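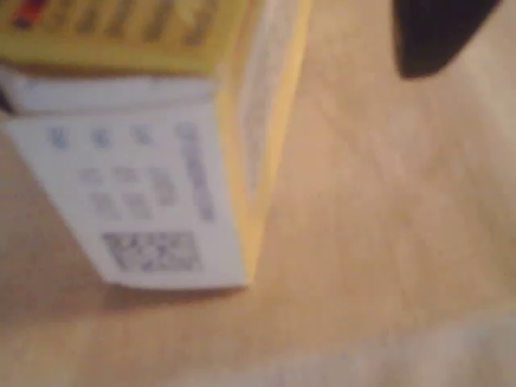
One reader of the last revision objected that sharpness should be a pass/fail test for every frame, and that any approach recorded out of focus ought to be thrown away before training. The method does not support this. The grasp predictor is trained on color regions and coarse edges, and it was evaluated on blurred input. The sharpness value is stored with each frame and is used for weighting only. Section 5 has been reworded to make this clear.

5. Recording approach sequences for carton pickup

5.1 Scope

This section covers the recording of approach sequences on the Dusitz arm with the Trimik recorder, version of 5 Jun 2024 or later. An approach sequence starts when the open gripper leaves the hover pose and ends when the fingers close or the operator aborts. Lifting and placing are covered in section 6.

The research question is narrow: can the grasp angle of a small carton be estimated from close-range views in which the printing is not legible? Do not change the task to suit other work while a recording block is open.

5.2 Before you start

1. Home the arm. Wait for the recorder to report READY.
2. Open the gripper fully and check that both fingertips are clean.
3. Set exposure to manual. Leave gain at the value saved in the profile.
4. Lock the focus ring. It stays locked for the whole block.
5. Load the profile "carton_close". The hover height in this profile is 100 mm.
6. Start a new block and enter the surface type (cloth, board or bare table).

CAUTION: Keep hands out of the work area from the moment READY is shown. The arm may move when a profile is loaded.

NOTE: Autofocus must be off. If it is left on, the sharpness value changes with distance in a way the weighting step cannot correct, and the block has to be repeated.

5.3 Background views

Background views are recorded with no grasp target assigned. They supply negative samples: long straight edges, repeated thin lines, folds in cloth, cables, reflections from metal. A predictor trained without them tends to place a grasp on any pair of parallel edges. Tubes and rods are the most frequent source of this error.

1. Select MODE > BACKGROUND.
2. Move the arm by hand guiding to a pose that takes in part of the room beyond the work surface. Tilted poses are allowed and preferred.
3. Hold still until the recorder beeps, then press MARK.
4. Repeat from a new pose. A block is complete at 500 marked frames.
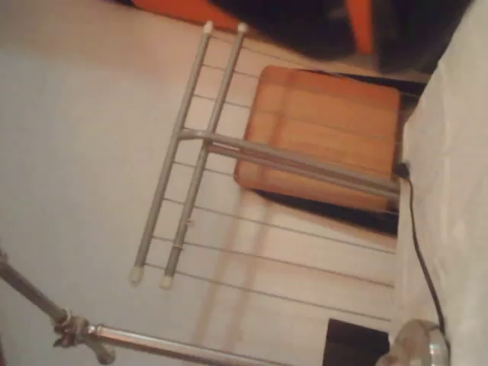 5. Select MODE > REVIEW and step through the marked frames. Delete a frame only if the lens was covered. Clutter is not grounds for deletion.
6. Close the block. The recorder writes the index file and releases the brakes.

CAUTION: Support the arm with one hand before closing a background block. With the brakes released, the wrist can drop.

If the review screen shows the message INDEX SHORT, one or more frames were lost in transfer. Do not edit the index by hand. Reopen the block, record the missing number and close it again.

5.4 Target placement

1. Lay the carton flat on the surface. Any face with printing may be up.
2. Turn it to a new angle for each sequence. The Trimik sheet gives the angle order; follow it even where neighboring values look alike.
3. On cloth, leave small wrinkles in place. Smooth the cloth only if a fold would raise one end of the carton.
4. Part of the carton may lie outside the camera view. The predictor has to work from partial outlines, and the label tool accepts a box that runs past the border.
5. Step back, then press ARM.

NOTE: An end flap may be open or closed. Record its state in the flap field. In the first results, open flaps pulled the predicted angle toward the flap edge, and the field is needed to separate these cases.

5.5 Running an approach

1. Press RUN. The gripper descends from the hover pose with the fingers open.
2. Watch the fingertips, not the monitor. Press ABORT if either one is going to meet the top of the carton.
3. After closing, wait for the contact flag. Do not touch the carton before the flag is shown.
4. Rate the grasp: held, slipped or missed.
5. Press NEXT and return to 5.4.

An aborted sequence is still valid data. Rate it as missed and add the code A.

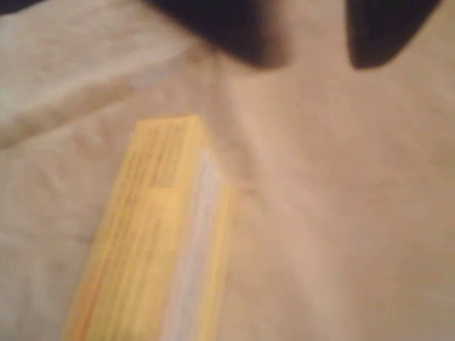
Ateş Robotics Department, Mutidham | Manipulation Methods Team

5.6 Labeling

Labels are drawn on the last frame before finger motion starts. Two items are required: the long axis of the carton and the visible outline.

1. Open the sequence in the label tool and press L to jump to the label frame.
2. Draw the axis parallel to the longest straight color border. Do not use the lines of print, which may run across the carton.
3. Draw the outline. Exclude shadows. Where blur widens an edge, place the line in the middle of the blurred band.
4. Mark the fingers if they are in view, as separate regions.
5. Save. The tool refuses a label with no axis.

The reference set holds 1584 labeled sequences. New labels are compared with it overnight, and any axis that differs from the predictor output by more than 5 degrees is returned for a second look. A returned label is not necessarily wrong. Check it, correct it if required, and save it again with the flag R.

5.7 Shutdown

1. Send the arm to PARK.
2. Export the block to the team share.
3. Unlock the focus ring only after the export is confirmed.
4. Switch off the lamp, then the controller.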